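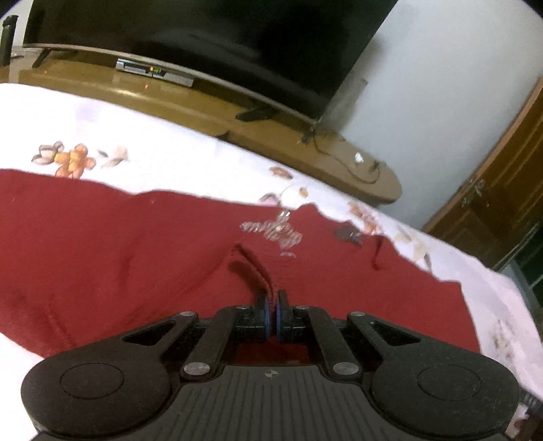
The black gripper, close up.

2023-06-20

Didn't write yesterday. I sat down twice and gave up both times, so this covers two days.

The letter from Sarahí came, the first since November. She has finished her sewing course and is now teaching the younger girls at the church in Ostata on Saturdays. She asks us to pray for her grandmother's eyes. I read it out at group and Tshepo wants to write back to her as well, so I've given him the address.

The sponsorship lunch is still on. We have 40 names down and the hall takes 91, so I'll ask Baltazar to mention it again on Sunday. The collection tin came to £227, a bit more than I'd thought. Refugio is banking it tomorrow.

Shahram rang about the trip. There are 4 places left and he needs an answer by the end of the month. I said I'd think about it. I've been saying that since Easter. The jabs put me off, and the money, and leaving Mum for a fortnight.

Read two psalms before bed and started my reply to Sarahí. Got as far as the weather. Must buy stamps.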